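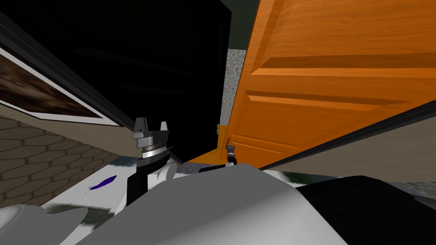 3.2 Directional running on the Sedusthorpe subdivision

Traffic between Sedusthorpe and Clovwood is handled on two parallel single-track lines, with loaded grain and coal trains assigned to the river line and empties to the bench line. We obtained dispatcher records for 936 train movements in April. Fifteen lacked a usable departure time and were dropped, leaving 921 for analysis.

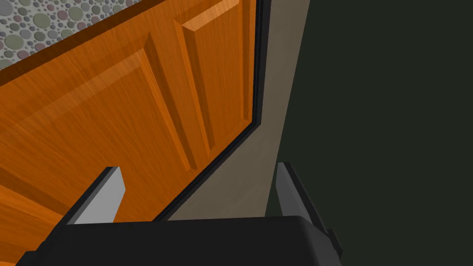 Delay was measured against the unopposed running time for each train class, following Zieliński. Meets at the 16 sidings were coded by hand from the train sheets. Siding lengths were taken from the Rodorell track charts, which mark usable length as a darker band along the line, much as the cabinet door in Figure 2 has a darker brown band along its top edge. Where the charts and the timetable disagreed, we used the shorter figure.
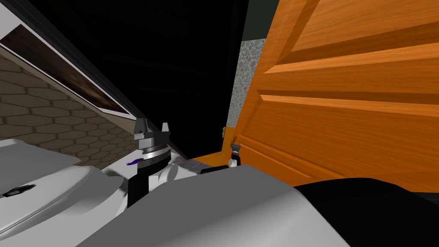
3.3 Effect of a line closure

Closing either line forces both directions onto the other. We modelled closures of up to 20 days and held the train plan fixed for the first two - after that, the model could combine trains or hold them at Clovwood. Yard capacity at Sedusthorpe was not modelled. Crew changes were kept at their usual points, although in a long closure a railway would probably move them.
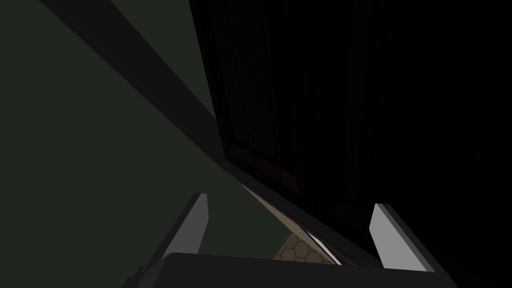
Figure 4. Simulated view: dark green wall surface, grey beam and near-black panel.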